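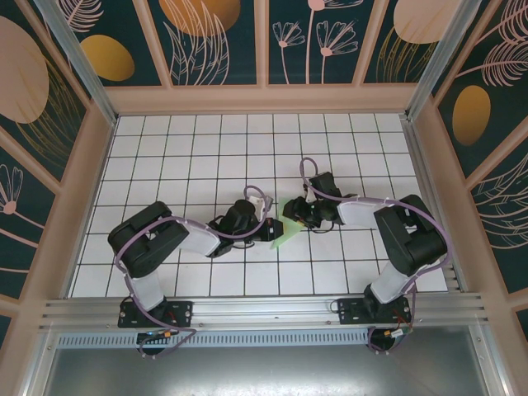 Trilier is bringing back a dead man again. Fans of the daytime drama learned last week that Lucas Harms-Dollotico, last seen going off a bridge in a burning limousine, will walk into his own memorial service before the end of November. The show is calling it the twist of the year. I have watched this soap long enough to call it the usual.

Let's count the cost. Lucas's widow has remarried. His brother went to prison for killing him and spent eight months of story learning to be sorry. His daughter Petra had the best scenes anyone on this show has had in years, most of them at his grave. All of that gets weaker the minute he opens the chapel door, and I haven't heard a word about what replaces it.
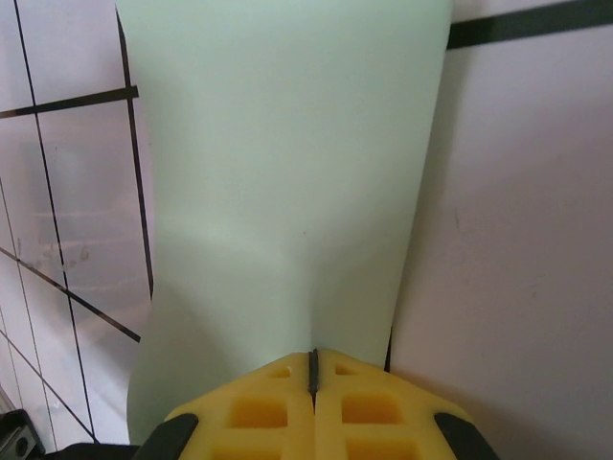
Pale green, with a faint crease running down the middle.

Head writer Yu-ting Lui says this return is different. "We're asking what a family does with grief it no longer needs," she told me by phone. It's a good line. I'd be more impressed if the show hadn't asked the same thing when Lucas's mother came back, and then dropped it after 11 episodes for a jewel theft.

Benedikt Harms, who plays Lucas, is no help either way. He's charming, he's glad to be working, and he won't say where his character has been. My money is on the clinic in Skandura, the made-up island where Trilier sends everyone it may want later.

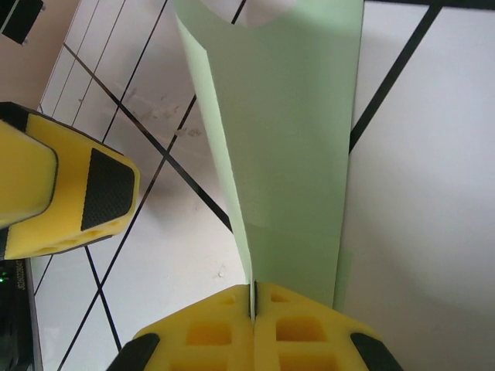
Long-running soaps do need to circle back. With 4 episodes a week to fill, no writing staff can live on new characters alone, and viewers like seeing a face they know. But there's circling back and there's curling up, like that strip of green paper with its edge folded over and its top bent back to show the paler side. You get the same story, only fainter. The Theodorakopoulos baby switch went that way, and by the third reveal even the actors looked tired of gasping.

Could it work? Sure, if Petra is allowed to stay angry. Let her refuse the hug. Let the brother ask for his years back, out loud, at dinner. Lui hints at "hard conversations," but the preview clip has a thunderstorm, a dropped glass and three people saying "It can't be."
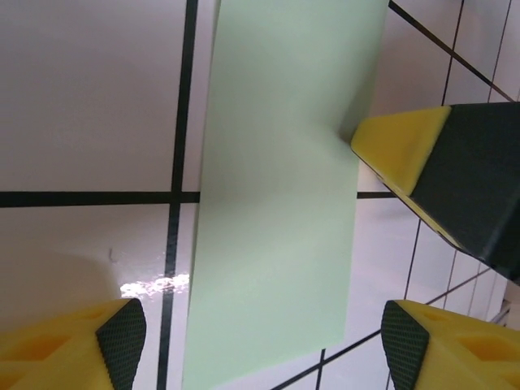
A pale green sheet over white tile and dark grout.

I'll be watching the memorial, of course. I also watched the jewel theft.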